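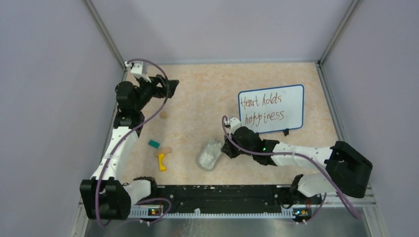 **Ilimthorpe workshop members finish two-arm robot table, publish plans**

ILIMTHORPE, April 2, 2018 – Members of the Vondongate shared workshop have finished a tabletop robot station with two arms and will release the full set of build notes under the name Akolgo. The notes cover the table, the enclosure, the arm mounts, the wiring and the control software. They are free to download and may be copied or changed for any use.

The station was built over 7 months of evening sessions in the workshop on Gredirance Street. Parts for the enclosure, leaving out the arms, cost $608. The group kept receipts for everything and the price list is included with the notes, along with the parts that were bought and then not used.

Akolgo puts two arms along the front of one work surface, so that one can hold an item while the other works on it. Each arm has a gripper and a small camera at the wrist. Lavender panels close off the back and both sides of the table, with metal posts at the rear corners.

"We started with bare boards on sawhorses and the arms walked them across the floor," said Sơn Kiều, who led the mechanical side of the build. "Everything now bolts to one bar at the front. If you copy a single thing from us, copy the bar."

The wrist camera cables took more work than the group had planned for. Early versions ran tight against the arms and pulled out of their plugs when the elbow bent. The current cables are purple, which makes them easy to see against the white arm links, and they hang in wide loops with slack at every joint. The notes give the cable length for each run and show where to leave it free.

Two small circuit boards sit on the rail at the front, one near the base of each arm. Judit Kerekes, who did the wiring and most of the software, said the boards were first mounted under the table.

"I got tired of lying on the floor to see which light was on," Kerekes said. "Now I look down and there they are. It's less tidy and I don't mind."

The group is now using the station for handling trials with ordinary small items: wooden pieces, plastic parts and clear bags. Bags have been the hardest. They fold differently each time, and their shine confuses the cameras under the workshop's ceiling lights. Of the 300 bag pickups logged in February, the arms completed 35 without a person stepping in. The logs will be posted with the notes, including the failed runs.

A small blue-framed whiteboard also stands on the table for trials in which the cameras look at handwriting. Members take turns choosing what to write on it. One of the phrases is "Heart holds happiness."

**What the notes contain**

- Cutting drawings for the tabletop and side panels
- Drilling pattern for the front mounting bar
- Wiring diagrams for both circuit boards
- Gripper and wrist camera mount files
- Control software and setup steps
- Trial logs and the price list

Readers will need a drill press, a soldering iron and some patience with small screws. The drawings assume a flat, heavy bench. A section on lighter benches is being written – Kiều is testing a set of cross braces for it – and will be added when it is ready.

The group plans to work next on softer gripper pads and on matte side lighting for the bag trials. Corrections from anyone who builds a copy are welcome and will be added to the notes with credit.

**About Vondongate**

Vondongate is a member-run shared workshop in Ilimthorpe with benches for wood, metal and electronics. The robot group meets in the electronics room and is open to all members.

**Contact:** Judit Kerekes, Akolgo project, Vondongate workshop, Gredirance Street, Ilimthorpe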